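How to submit a claim for out-of-pocket medical costs under your workplace health plan

Applies to: employees and registered dependants of Purkora, Larmont and Stojanovska covered by the group plan administered by Birnberg
Last reviewed: September 20, 2023

These instructions explain how to recover the cost of treatment that you have paid for yourself. They do not cover claims where the hospital or clinic invoices the plan directly, for which no action is needed on your part unless Birnberg writes to you.

Before you start

Check that the treatment falls within your level of cover. Your benefit schedule lists the categories of treatment the plan will pay towards, the yearly limit for each one, and whether prior approval is needed. Physiotherapy, specialist consultations and diagnostic scans all require approval before the appointment takes place. Dental check-ups, eye tests and prescription charges do not.

If you have misplaced your benefit schedule, you can download a copy from the member website under Documents. New members receive theirs by post within the first month of cover.

You will need the following:

Your membership number, as printed on your card
An itemised receipt for each treatment
The approval reference, where approval was required
A referral letter, for specialist and physiotherapy claims
The bank details of the account into which payment should be made

A card payment slip is not an itemised receipt. The receipt must show the name of the patient, the date of treatment, the name and address of the provider, a description of the treatment given and the amount paid. Receipts that leave out any of these will be returned, and the claim will be placed on hold until a corrected version arrives.

Step 1: Obtain form 642

Claims for yourself and for dependants are made on form 642. The form can be completed on the member website or printed and sent by post. Please use a separate form for each patient. Several treatments for the same patient may be entered on one form, provided that they all took place in the same plan year.

The plan year runs from the first day of May to the last day of April. Where a course of treatment crosses from one plan year into the next, two forms are required and the costs will be counted against the limits of the year in which each appointment fell.

Step 2: Complete the patient and treatment sections

Enter the patient's name exactly as it appears on the membership card. In the treatment section, use one line for each appointment, giving the date, the type of treatment and the amount paid. Amounts should be entered in full, before any excess is taken off. Birnberg will apply the excess when the claim is assessed.

For injuries, complete the additional box headed Cause of treatment. State the date of the injury and the activity in which the patient was engaged. Injuries sustained during amateur sport are covered on the same terms as any other injury. Injuries sustained during paid or sponsored sport are excluded from the plan, and members who take part in such activities should arrange separate cover.
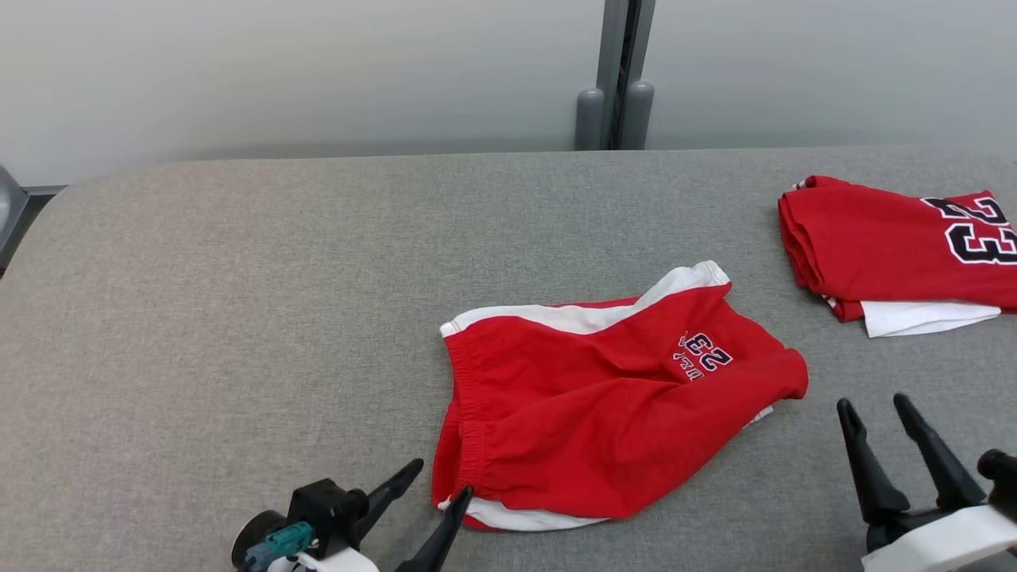
Orhun Avcı writes: My daughter hurt her knee at a club match and I left the cause box empty, assuming the referral letter would be enough. The form came back after two weeks. Once I had filled in the box the claim was paid without any further questions, so I would advise other parents to complete it even when the letter gives the same details.

Members are asked to note that the referral letter and the Cause of treatment box are read by different teams. Information given in one will not be carried across to the other.

Step 3: Work out what you can expect to receive

An excess of £100 applies to each member in each plan year. It is taken from the first claim or claims you make until the full sum has been met. After that, eligible costs are repaid up to the limit shown in your benefit schedule.

Suppose that a member pays £842 for a course of approved physiotherapy and has made no earlier claim in the plan year. The excess is deducted, leaving £742 to be considered. If the member's physiotherapy limit is £642, that is the sum the plan will pay, and the remainder is the member's own responsibility.

Where the cost of a treatment is lower than the excess, you should still submit the claim. No payment will be made, but the sum will count towards your excess and will reduce the deduction from any later claim. Small prescription charges and eye tests are the items most often overlooked in this way.

Step 4: Attach your documents

Online claims accept scanned documents and clear photographs. Each page should be attached as a separate file, with all four corners visible and no part of the text hidden by a fold. Please do not attach password-protected files, as these cannot be opened by the assessment team.

If you are claiming by post, send copies and keep the originals. Birnberg may ask to see an original receipt at any time in the twelve months following payment. Documents sent by post are scanned on arrival and destroyed, and cannot be returned.

Treatment received abroad is covered only in an emergency. Receipts in a language other than English should be accompanied by a translation. This need not be a certified translation for claims below the level stated in your benefit schedule — a plain typed version, signed and dated by the member, will be accepted.

Step 5: Sign the declaration and submit

The declaration confirms that the information given is correct, that the costs have been paid, and that they have not been recovered from any other insurer. Claims for children under sixteen must be signed by the member. Dependants aged sixteen or over must sign for themselves, including when the member is submitting the form on their behalf.

If you hold another health policy, give the name of the insurer and the policy number in the space provided. Holding a second policy does not prevent you from claiming. The two insurers may agree to share the cost between them, and you will be told if this is the case.
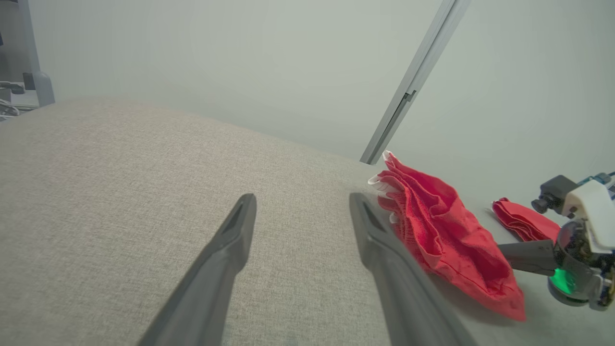
Claims for members and dependants are made on the same form.

After you have submitted

Online claims are acknowledged by email on the next working day. Postal claims are acknowledged by letter. The acknowledgement carries a claim reference, which should be quoted in all correspondence.

Most claims are assessed within ten working days of the last document being received. Claims involving more than one insurer, or treatment abroad, may take longer. Payment is made by bank transfer only, and a statement showing how the sum was reached will be placed in your online account.

If part of your claim is declined

The statement will give the reason. The commonest are a missing approval reference, a yearly limit already reached, and a receipt dated more than six months before the claim was submitted. Where the difficulty lies with a document, you may send the missing item under the same claim reference — a new form is not required.

If you believe that a decision is wrong, you may ask for it to be reviewed. Requests should be made in writing within eight weeks of the date on the statement and should set out which part of the decision you dispute. The review will be carried out by an assessor who took no part in the original decision.

Leaving your employer

Cover ends on your last day of employment. Treatment received on or before that date may still be claimed for, subject to the six-month time limit. Former employees lose access to the member website thirty days after leaving and should then claim by post, using the address on the back of form 642.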